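Table Layouts: Drinks and Snack Service

This page covers the layout tables for the Salura counter course. The purpose of the exercise is to fix a place for each item before any timing is done. Every table is covered with paper and divided with blue masking tape, one zone to an item or group of items. The tape is put down by hand and the zones are not exactly equal — a zone only has to be large enough for what goes in it.

The layout follows the Hoàng plan, revised in September by Adoración Herrero. Her revision moved the bottles away from the cutting board and gave the tray more room.

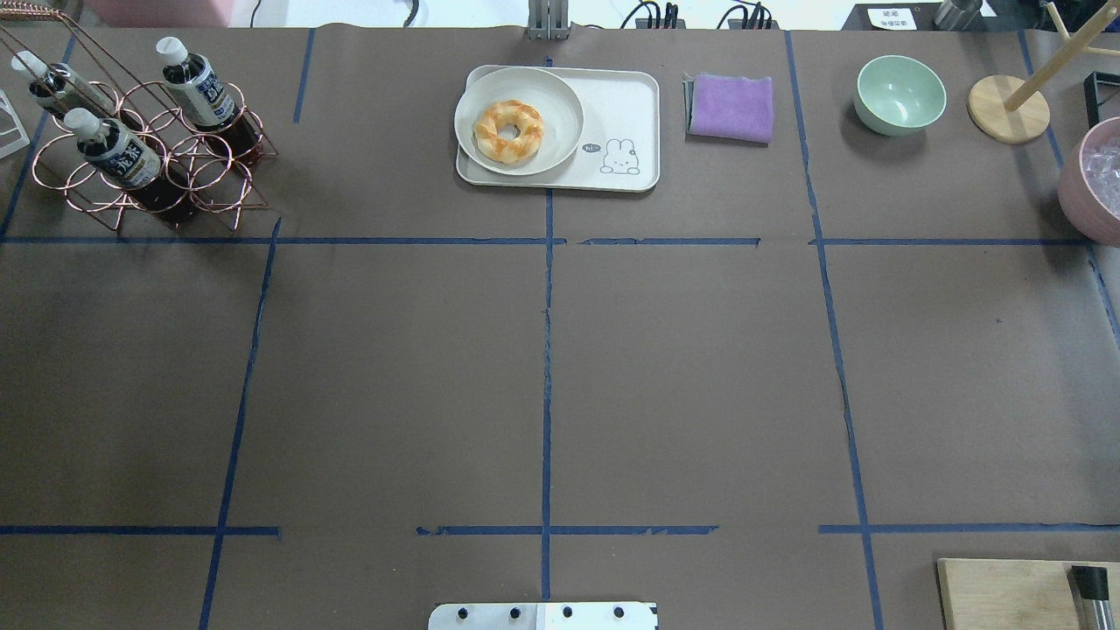

Wire bottle rack with three bottles, and a tray with a plated donut. The tray has a printed rabbit and the text "hi~".

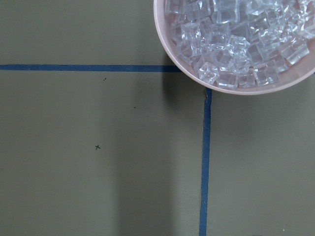 Pink bowl of clear cubes at a tape corner.
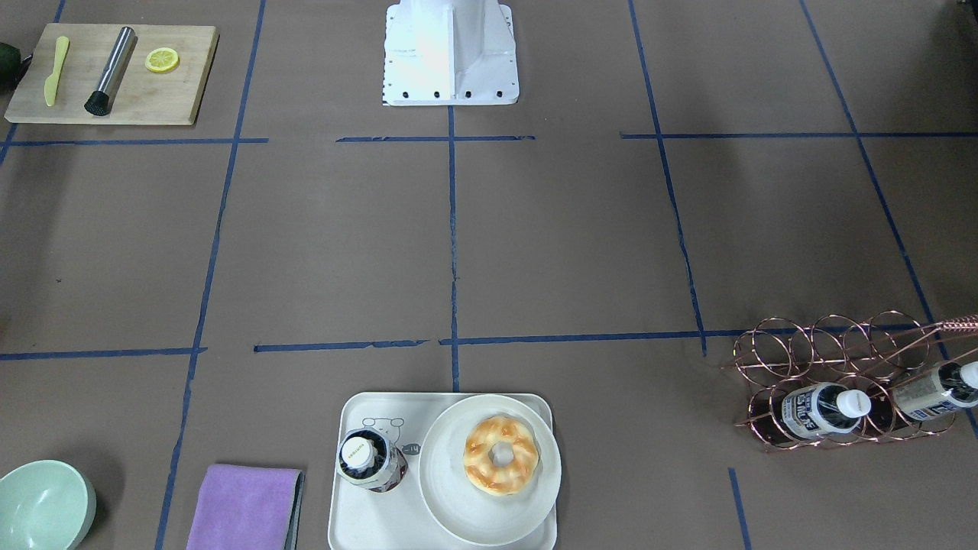 Cutting board with lemon slice, muddler and yellow spreading knife. The tray with the bear print carries a small bottle and a plate with a donut.

Zones are assigned by item type and keep the same number from one session to the next. If an item has to be replaced, the substitute takes the old zone, even where a smaller one would do. Trays are treated as one item together with whatever is on them. Cloths are folded before they are placed and do not share a zone with food.

Paper comes from a 28-inch roll, two widths to a table, with the seam taped on the underside. A roll lasts four sessions. Tape that has frayed at the ends can stay down as long as the line is still readable. Tape that has lifted is replaced, and the full strip is pulled — short patches tend to catch on the base of a rack or bowl when it is slid into position.

Omar Bataineh keeps the zone list. The current version has 96 entries, over 70 of them carried forward from the Erham set without change. Corrections should give the zone number, the item, and the old and new positions. A sketch is useful where two zones trade places.

The Skesden layouts use a different numbering and are listed on their own page.

Page revised 2 Mar 2026.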